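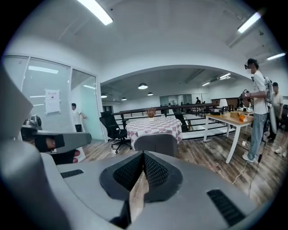

The office floor at Jenent, with a hand-held gripper in the foreground and a round table laid for the purpose of being tidied.

Robots, as a rule, learn slowly and at great expense. Wanpen Pongsiri would like them to learn cheaply, from people, on an ordinary afternoon in May.

Her group at Jenent, a small lab one floor above a tax office, has spent the year on a method called Flurkau. A person picks up a gripper with a camera on it, does a chore, and puts the gripper down again. Video and hand motion go into a model, and the model is asked to do the same chore with a robot arm it has never met. The idea of learning from a hand-held tool is not new, and Pongsiri is quick to say so. Her question is narrower: how much of the room should the robot be allowed to notice?

Quite a lot, apparently. The team recorded 1,199 demonstrations of people moving small things on and off tables. One model trained on video cropped tightly to the fingertips. The other got everything the camera saw, down to office chairs, pendant lamps and colleagues standing around in white shirts.

"I bet on the crop," says Relu Ardeleanu, who wrote most of the training code and now owes Pongsiri a lunch. "Why would a robot care about a railing?"

On tables it had trained with, the cropped model did fine. Then both were moved to a kitchen in Prondton, where the cropped one finished 23 of its 39 trials and spent a good part of the rest pinching the air beside a cup. The wide one failed 3.

Pongsiri's explanation is that furniture works as a ruler. When the hand moves, a chair slides across the view one way and a far wall barely shifts, and the model picks up a sense of distance it can't get from a close-up of a cup. Ardeleanu's explanation is that the kitchen had better light. They are running it again with the blinds down – at his request.

None of this makes a butler. The wide model is slow, has no feeling for weight, and treats a patterned tablecloth as a personal insult. Folding one is next on the list, and Khunthong, the furniture importer paying for part of the work, has asked politely when that might be. Pongsiri told them spring. Ardeleanu, asked separately, wanted to know which one.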